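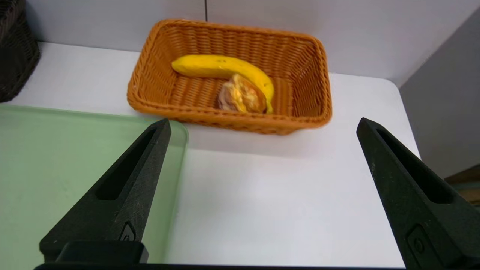 Clenach Robotics Reports Sorting Method That Decides Which Basket an Item Belongs In Before It Picks

STORNLEY – Clenach, a robotics research company, and the Leung Laboratory today released results for a training method that lets a two-armed robot sort mixed household items by kind without being given a list of the items beforehand. The method, called Fandolex, was trained on 772 demonstrations recorded at a single table. In testing it completed 363 sorting runs with no help from an operator.

The work deals with a common problem in home and retail automation. A robot can usually be taught to pick up a known object and put it in a known place. Sorting is harder, as the robot has to decide what an object is, which group it goes with, and which arm should reach for it. Many systems make the pick first and settle the rest while the object is already in the air. When the decision comes late, the arm often has to stop, turn back or hand the object over.

Fandolex makes the decision first. Before either arm moves toward an item, the model produces a short plan naming the item to be taken, the arm that will take it and the container it will go to. The motion is then generated from that plan. If the view from the wrist camera disagrees with the plan as the gripper gets close, the plan is thrown out and written again.

"We had a policy that was good at grasping and bad at knowing why it was grasping," said Lok-yiu Poon, who led the study. "Splitting the two made the robot slower to start and faster to finish. For a sorting job that is a trade we are glad to make."

How the tests were set up

Each run uses a table, a shallow tray and two baskets of different colors. Items are divided into food and non-food, and the robot has to work out the grouping from two or three placed items instead of a written label.
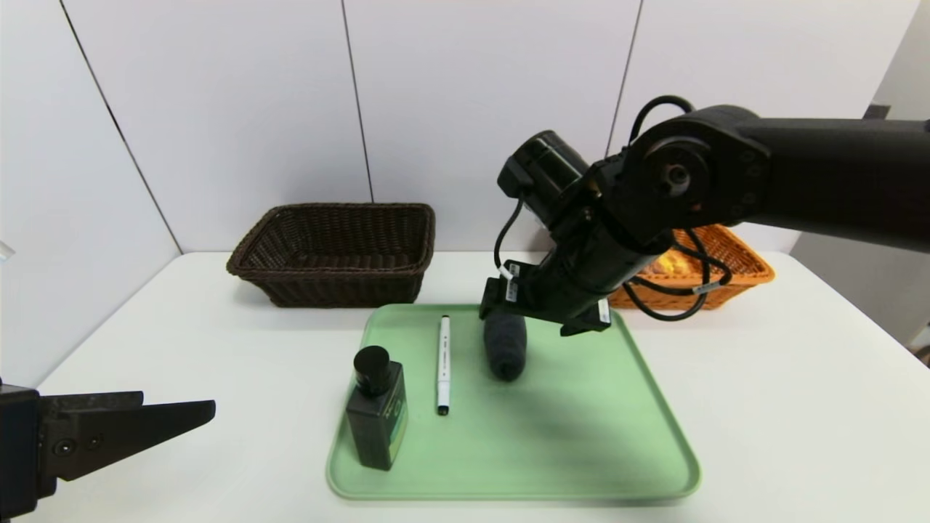 The research team chose items that behave differently in a gripper. Rigid objects test how well the arm lines up, and soft ones test how well it judges where to close. In one layout the tray holds a dark green bottle with a black top, a white marker and a rolled piece of dark fabric, with one gripper's fingers set around the top of the fabric. Soft items of this kind were the main cause of failed picks in the team's earlier work. With the new method, the fingers are brought in from above and the closing width is chosen from the wrist view during the last part of the approach.

"A roll of cloth has no edge you can trust," said Behrouz Ranjbar, who designed the grasping tests. "If you close too wide you slide off, and if you go too low you push into the tray. We stopped trying to estimate its exact shape and taught the robot to watch the gap between its own fingers."

Ranjbar's tests covered 19 household items, 12 of which did not appear in any training demonstration. The team reports that the robot assigned all 12 new items to the correct group on its first plan in most layouts. Errors were concentrated in layouts where two items touched each other, and in those cases the robot most often chose the right group but aimed for the wrong item.

Wrist cameras did more than expected

The study also compared versions of the model with different camera views removed. Taking away the head camera hurt the planning step, as the team had predicted. Taking away the wrist cameras hurt both steps. Chia-hao Shih, who ran the comparison, said the planner was using the wrist views to check items that the arms were hiding from the head camera.

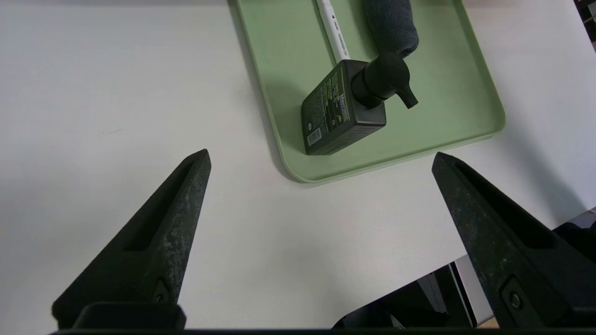
Close range brings its own difficulties, and the paper gives a full section to them. Wrist views change quickly, they often show only part of an object, and the details they pick up are not always useful. A bottle lying on its side may present a barcode and several lines of print to the camera while the marker behind it runs out of view. The model has to treat both as whole objects that can be picked. Shih's group handled this by training the planner on short sequences from the wrist cameras, so that an item seen in full a moment earlier is still kept in the plan when only one end of it is visible.

"The text on a package is tempting, and we did not want the system to lean on it," Shih said. "Plenty of things in a home have no text at all, and most of the time the print is at a bad angle anyway."

Limits of the work

The results apply to a single table with fixed lighting. The tray and baskets were kept within reach of both arms, and no stacked items were included. The robot does not yet sort into more than two groups. Run times were also longer than those of a person doing the same job, and the team has not tried to shorten them.

Ewan Te Moana, who manages the research program at Clenach, said the next stage will add a third container and let items be moved by a person during a run. "Right now the robot plans for a table that holds still," he said. "A kitchen table does not hold still, so that is where we go next."

Availability

The paper, the training code and the recorded demonstrations will be released in May. Research groups that want early access to the demonstrations can apply through the Clenach website. Abbas Khosravi, who prepared the release, will hold an online question session for applicants on Thursday – details will be sent with the application receipt.

About Clenach

Clenach develops learning methods for two-armed robots that handle everyday objects. The company is based in Stornley and works with the Leung Laboratory on data collection and testing.

Media contact: Abbas Khosravi, Clenach, Stornley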